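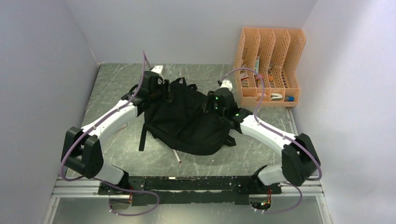
Two-arm cell with backpack and orange file organiser, Flinbridge site.

Teleoperation Operators, two-arm handling (fixed term)
Location: Flinbridge, on site only
Start: May
Hours: full time or three days a week

Sternis records examples of everyday handling tasks for training a learned control model. Operators guide a pair of small arms through each task while the joint positions and camera views are logged. The model is trained on these recordings, so the quality of the set depends largely on steady, repeatable work at the bench.

The current set, Manurung, holds 3,259 accepted episodes. The next stage covers soft and awkward objects: bags, backpacks, folded cloth and items with loose straps. We are looking for operators to record this stage and to help check it.

The work

You will run assigned tasks from a written task sheet, using both arms. Each episode has a set start state, a goal and a time limit. After each one you reset the objects, mark the episode as accepted, failed or unclear, and add a short note where the sheet asks for it. Failed episodes are kept and labelled. Recovery from a slipped grasp is recorded as its own class and must not be trimmed out.

A full shift is up to 200 episodes, depending on the task. Part of each week is spent reviewing episodes recorded by other operators. Scheduling, labels and review are handled in Asico, our in-house logging tool. Training is given.

Operators also carry out the daily start-up check: joint zero positions, gripper travel, cable routing and camera view. Faults are reported to the hardware bench. You will not be expected to repair the arms.

What we need

– Good hand control and patience with repeated tasks
– Clear written English for episode notes
– Ability to follow a procedure exactly, and to report when it cannot be followed
– Normal or corrected eyesight, including colour vision

Experience with teleoperation, lab work or assembly is useful but not required. No programming is involved.

Terms

Paid training lasts 3 days and ends with a practical test on two tasks. Breaks are fixed and count as working time. Seats and bench height can be adjusted; please tell us about any other needs when you apply.

To apply

Send a CV and a short covering note through the Sternis vacancies page, quoting reference 61. State whether you want full-time or part-time hours. Applications close on December 30, 2020.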